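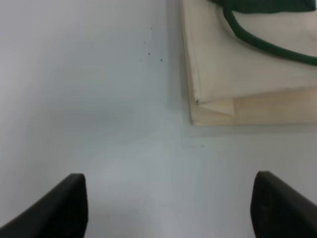 Purnemden, February 26, 2025

Can a machine do the bags yet?

Posted by Wulan Tambunan

Hello all, hoping someone on here knows more than me (not hard). I help run the packing side of a little mail order shop, and we send everything out in cloth bags with green handles. They come back to us too, as customers get 50p off if they return one, so at any given time there's a mountain of them wanting to be smoothed out, checked and folded in thirds with the handle tucked in. It's the job we all try to dodge. In July we had 448 come back and I did most of them myself in front of the telly!

My brother-in-law keeps on at me that a robot arm could do it. He's seen the videos. There's a second-hand one going locally for £2,000, a Lodard, with the two-finger hand on it, and my boss is half tempted. What I want to know is whether anything like that can really cope with a floppy bag on a table, or would we be buying a very expensive coat hook? Corners are what worry me. Even when I lay a bag down nicely, one bottom corner likes to flip over on itself, and I just flick it back without thinking. Would a machine even notice?

Also would it do tea towels. Asking for me.

Thanasis Kokkinos

I'll try and be fair, because I like these things and I've spent far too many evenings with one. I look after two arms at a place that packs bathroom fittings. Boxes, bottles, anything stiff that turns up in the same spot - lovely, they'll do it all day. Cloth is a different job altogether. A box stays the shape it was when you picked it up and a bag doesn't.

Your folded corner is a good example. To put it right, the arm has to spot that it's a flap and which way it's turned, then get one finger under a bit of cloth lying flat on a hard table. Two chunky fingers coming straight down mostly just press on it. You or I would slide a fingernail in. There are tricks: a softer table top helps (we tried a bit of foam mat and it was miles better), and so do thin fingertips. Some people don't bother pinching the corner at all and drag the bag over the table edge so it hangs.

Then there's the handle. A loop of strap lying over the top is handy for grabbing, and a nuisance the minute you want to fold, as it goes wherever it fancies. I had a go with a few cotton totes last year, after hours. My best run was 5 decent folds out of 14, and I was standing there the whole time putting them straight between goes. I could have folded the lot and had my tea.

It's getting better quickly though, I'll say that. The newer way is to show the arm the job over and over and let it pick it up from that, and the cloth work I've seen done that way is far ahead of anything I could program by hand. Slow, but it does get there on a good day. I wouldn't spend the shop's money on an old Lodard hoping for that, mind. Ask the seller if you can bring a bag along and watch it try.

skakus_fan

no. get a teenager

Ngau

Agree with most of what Thanasis wrote. One thing to add, could you change the job a bit? If the bags went back on the shelf hung by the handles there'd be no folding to do, and hanging a loop on a peg is far easier for an arm than thirds. Easier for you as well come to think of it. Don't know about tea towels, sorry. My mum irons hers.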